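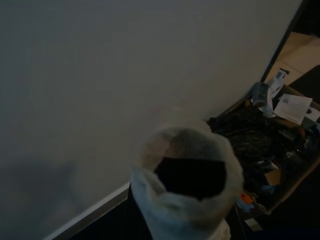 The box in the corner, with the dark garment and the sheet of paper still in it.

Print | E-mail
2 min read

Subject: Re: [Dekelham swap list] Winter woollies, what to do with the odds and ends
Date: 2019-08-14

Hello everyone,

Thank you for all the replies, and sorry I've been slow getting back to you. I had my sister and her two boys here for nine days and the computer was buried under colouring books the whole time (lovely to have them, lovely to have the desk back).

I've copied in the bit of Etenesh's message I'm answering so you don't have to scroll:

> On the cardboard boxes: I still have three from the February swap
> that I never got to the bottom of. Do we wash everything before
> it goes out again, or only what looks like it needs it? And what
> are people doing with the papers that end up in with the clothes?
> I found a Diltano receipt and half a knitting pattern in mine.
> I'd hate to throw out something a person was looking for.
>
> Etenesh Seyoum

Etenesh, I have a box like that on the go myself, pushed in against the wall where the hallway turns, and it's been there long enough that I've stopped barking my shin on it. Photo's at the top. The big dark thing heaped in the middle is knitted or woven, black and dark grey, and I'd love it to go to somebody who feels the cold. I haven't had it out and held it up properly yet, so please don't ask me the size! I'll write again once I have.

As for washing, my habit is to wash the lot. Woollens go in a tub of cool water with a capful of Vokley, a gentle squeeze, then rolled in an old towel and laid flat on the rack in the laundry. I don't hang them, having once turned a very nice vest of my mother's into something closer to a dress. In this weather a heavy jumper takes me three days to dry, so I only do a couple at a time and the rest wait their turn in the cardboard. If you'd prefer to air things and leave the washing to whoever takes them, that's fine too, just pin a note on.

Papers I keep. There's a sheet in my box now, a bit crumpled, all small print with a little code or label up near one corner, and it will go in the biscuit tin on top of the fridge with the others until I've sat down with my glasses and read it. Hang on to your half pattern, please. Somebody at the last swap was asking after the sleeve instructions for a Yáñez cardigan and it would be a fine thing if you had them.

A few of you asked how the winter round went. We passed along 291 pieces all up, and there are 48 still to find homes, mostly scarves and children's beanies in colours the children don't care for. If anyone can use odd balls of yarn for squares, I have plenty of those as well and would be glad of the cupboard space.

I'm home most mornings if you want to come by and rummage. Knock loudly, I'll probably be out the back with the tub.

Warmly,
Marg

PS. Whoever left the casserole dish on my verandah, it's washed and waiting for you.

2 comments | 0 shares
Print | E-mail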